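Moving 2 rooms and a workshop, Zillby or Haser?

wenjie_l
Zillby quoted me 68 an hour, Haser wants up to 100. Anyone used either?
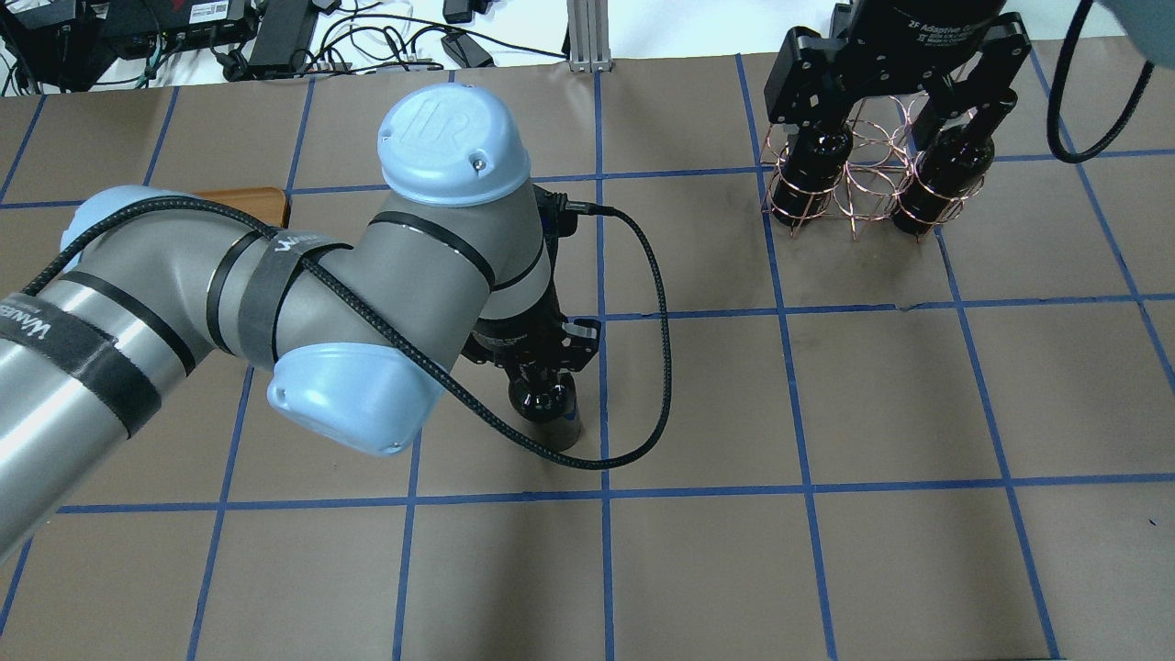
Arm over brown paper and blue tape

bujar_a
Zillby, every time! Lovely crew — they even wrapped my mother's mirror.

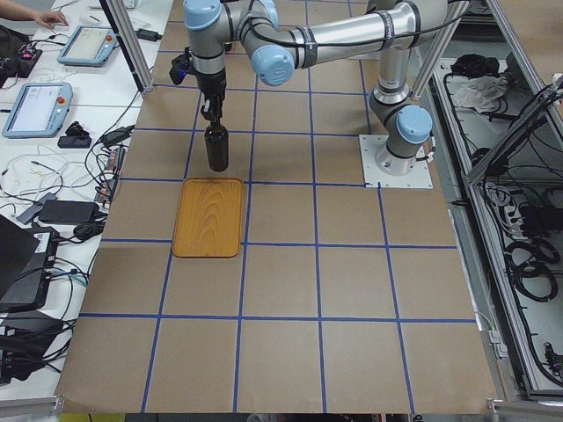 Gripper holding a dark bottle

kmujic
Sorry Bujar, I disagree. Zillby came to us 11 days late. Pay for Haser.
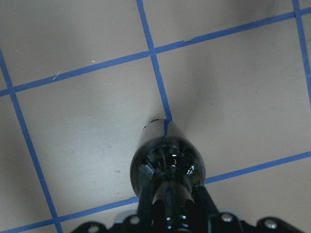
Blue tape grid

wenjie_l
Oh dear, thank you both. My lease ends in October, so
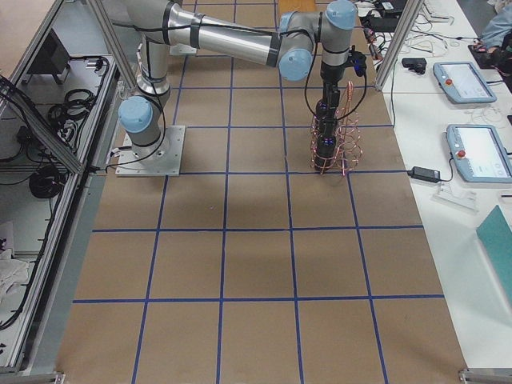
late is my big worry. Calling Haser tomorrow.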